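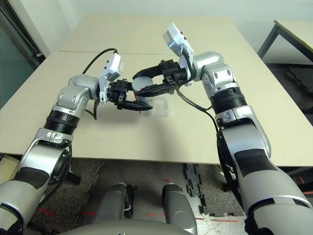
*Small clear plastic container and a white cylinder on a pale beige tabletop.*

A **cup stand** is a small support that holds a cup clear of the surface underneath. It may be a flat block, a shallow tray with raised edges or an open box, and is used in kitchens, shops, classrooms and workrooms. The name overlaps with *coaster* and *saucer*, though a coaster usually has no height to speak of and a saucer is normally sold with its cup.

## Materials

Most modern stands are made of acrylic, glass, wood or glazed pottery. Clear acrylic is common in shops, as it leaves the cup easy to see from the side. It scratches more readily than glass and should be wiped with a soft cloth; scouring powder leaves it cloudy. Wooden stands are oiled or varnished and mark easily if left standing in water.

## Trays

Shallow trays serve the same purpose where several small things are kept together. Some have ridges or divisions inside, which stop a cup or a spoon from sliding when the tray is carried. The ridges collect crumbs and tea stains and need a narrow brush. 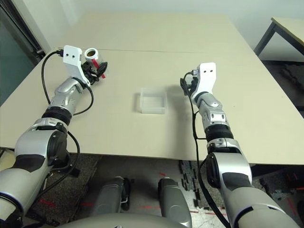

Angeliki Makris argues that a tray should not be classed as a stand at all, on the grounds that a stand is made for one cup and a tray for whatever is put in it. Sellers rarely keep to the distinction. The Fukby catalogue lists both under one heading, and the Paster range uses "stand" for anything with a rim.

## Use

The cup is placed upright with its whole base on the stand. Tall, narrow cups need a wider stand than their base suggests, especially if a spoon or stirrer is left in them.

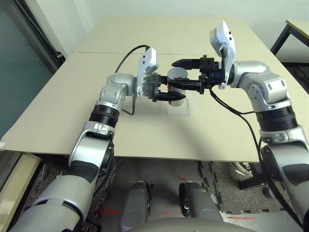 *White cup standing upright on a small clear acrylic stand.*

Stands for display are often lower than those for drinking, and some have rubber feet.

## Surfaces

A stand sits best on a level top. Where a table is made of two panels, it should be kept off the join. Pale tops show rings and drips sooner than dark ones.
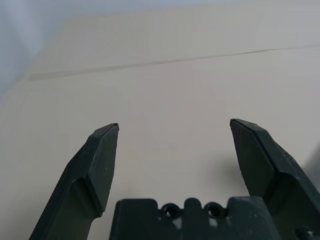
*Plain beige surface.*

## See also

- Coaster
- Saucer
- Tea tray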